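Skullow's lending shelf moves to Plondeo Street, and it's got a lot more to lend

Skullow finally has a proper home for Sistance, the lending shelf that started out in a hallway cupboard and has been growing out of every spot it's been given. The new place is the old shoe store on Plondeo Street, two doors up from the bakery, and it opened its doors in May with a line down the sidewalk and a very busy kettle.

If you haven't come across it yet, Sistance works like a library, only for the things you keep in a kitchen drawer or at the back of a closet. You need a cake tin in a funny shape for one birthday, or a hand mixer while yours is being fixed, or a decent flashlight for a camping trip, and you'd sooner not buy one. You borrow it for two weeks, bring it back clean, and somebody else gets a turn. A year's card costs $10, and that covers everyone who lives at the same address.

The move has made a huge difference to what's on offer. There were 108 things on the list in the old cupboard, most of them stacked so tightly that getting to the waffle iron meant taking out the fondue set, the juicer and a bag of tent pegs. The list now runs to over 300, and all of it is on open shelves you can walk right up to. Come in and poke around! Half the fun is finding something you didn't know you wanted to borrow.

Kitchen things are on the left as you come in, with cleaning and sewing along the back wall. Tools are by the window. Games and toys have the low shelves, at a height where a four-year-old can get at them, and on opening morning several four-year-olds did. Party things (bunting, cake stands, big serving bowls, the punch bowl with the ladle that doesn't match) live upstairs, so ask at the desk and someone will bring them down.

Yevdokiia Romaniuk started the whole thing after she bought a pasta machine, used it twice, and then lent it to nearly every apartment in her building. It came back each time with a little more flour in the rollers and often with a plate of something on top. She still has a soft spot for that machine, and it's still on the list, though it has had a new handle.

"I was so happy when people asked for it," she said. "I had this one good thing sitting in a box, and suddenly there was ravioli on every floor. I thought, well, what else have we all got in boxes?"

Quite a lot, as the shelf has found. Things have been coming in steadily since word of the move went around, and the small items are the ones that take the time. A drill is a drill and goes with the drills. But a mixed box from somebody's kitchen can have a dozen odds and ends in it, and each one has to be looked over, cleaned, given a tag and written down before it can go out. Sistance now asks people to keep mixed boxes to what one person can carry, and to put lids with the pots they belong to.

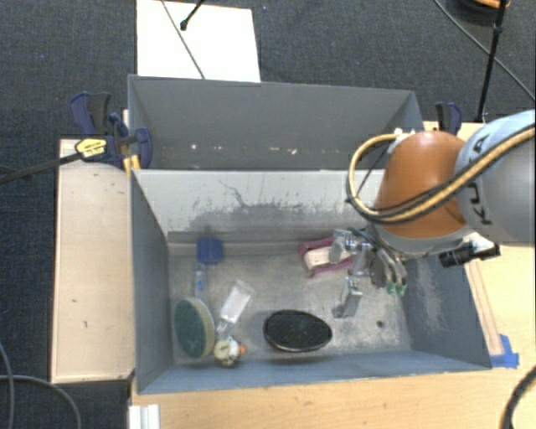 Uliana Ivanyshyn would like the small stuff to go out in sets. Her feeling is that a person who borrows a piping bag is going to want the nozzles, the turntable and the flat spatula too, and that it's a pain to look up four tags for one cake. She has asked for a baking set, a picnic set and a first-apartment set, and says she would happily put the first one together herself on a rainy afternoon.

The idea has gone down well at the desk. A picnic set is being tried first, in time for the warm evenings, with plates, cups, a blanket and a bottle opener in one bag under one tag. If it comes back in one piece, the baking set will be next. The first-apartment set may take longer, as there's some debate over what belongs in it. A can opener got in right away. The potato masher is still being argued over, and feelings are strong on both sides.

The bakery has been a good neighbor already. It sent over rolls for opening day and has borrowed the punch bowl twice. Down at the corner, the Ivanyshyn hardware store has given a whole shelf's worth of clamps, brushes and paint trays, along with a step stool that has turned out to be the most asked-for thing in the building. There's now a waiting list for the stool, and a second one would be very welcome if anybody has one folded up behind a door.

A few things have changed along with the address. The card is now a real card, pale green, with your number on the back. You can hold an item by phone until closing time. Anything with a plug gets tested before it goes on the shelf and again when it comes home, and the person at the desk will show you how it works if you've never used one. Late returns don't cost anything for the first week, but you do get a call, and it's a friendly one.

There's also a fixing table, which is new and which we're very excited about. It's set up at the back, under the good lamp, every afternoon from three. You can bring in a wobbly pan handle or a toaster that won't stay down and get a hand with it for nothing. On the first afternoon there were two lamps, a sewing machine with a jammed bobbin, a music box and a pair of garden shears. The shears went home sharp enough to worry their owner. The music box needs a part and is waiting on top of the filing cabinet.

Children can join in as well. A puzzle corner has been laid out near the door, with 50 jigsaws on the rack — every one of them built by families in town to make sure the pieces were all there. One big lighthouse puzzle came up a piece short. It's on the rack anyway, with a note on the lid, and it's been out twice.

What the shelf could use now is garden things and large pans, especially the kind you can cook for a crowd in. Canning jars are fine if they have lids. Please hold off on mugs for the time being, there are plenty of mugs. Mattresses, car seats and anything that runs on gas can't be taken at all.

Romaniuk hopes to have the upstairs room opened up properly by the end of summer, so that people can look through the party things on their own. For now it's one narrow staircase and a lot of bunting. She's also after a longer table for the back, and has been measuring the doorway to see what would fit.

Sistance is open from ten in the morning until six in the evening, with the fixing table running until five. Cards can be picked up at the desk; bring something with your address on it. Donations are taken at the side door on Plondeo Street, where there's a bell. Ring it twice, the first ring doesn't always work.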